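The Corska arrived in December with a two-page sheet and a return label. Sumathi Thomas had agreed to review the hand-held gripper kit for a trade newsletter. The fee was 100 dollars, payable on delivery of a usable verdict.

She read the sheet at the kitchen counter. Squeeze the grip, the fingers close. Release, they open. The device recorded each motion for later use by a machine the reviewer would never meet. The task was packing: small goods from the table into the carton, 100 cycles, no bare hands.

"What counts as a cycle?" she asked Nithin Achari, who ran support for the maker, Laltano.

"Approach, grasp, transfer, release," he said over the phone. "If you drop it, say so aloud and go on."

"To whom?"

"There's a log." 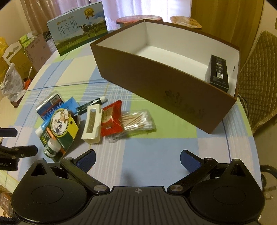 Filed under: Short Fiction / Work

By cycle 37 she had opinions. The blue pads held a small box well if she took it across the narrow side. The bag of cotton swabs was another matter. It folded at the point of contact and left the fingers holding a pinch of plastic. She tried it flat, then from the end. The second method worked. She wrote down the angle.

The marker pen rolled. She wrote that down too.

At four in the afternoon her wrist began to ache, and she noticed that she had stopped thinking about the grip. She reached for her tea with the gripper and got within an inch of the handle.

"Drop," she said aloud, though she had dropped nothing.

Nithin called the next morning. He had been through the log.

"Cycle 62," he said. "There's an approach with no object on the list."

"Tea."

He typed for a while. "Would you say the kit was suited to it?"

She considered the cup, the width of the handle, the opening of the fingers.

"With a lighter cup," she said, and he entered it.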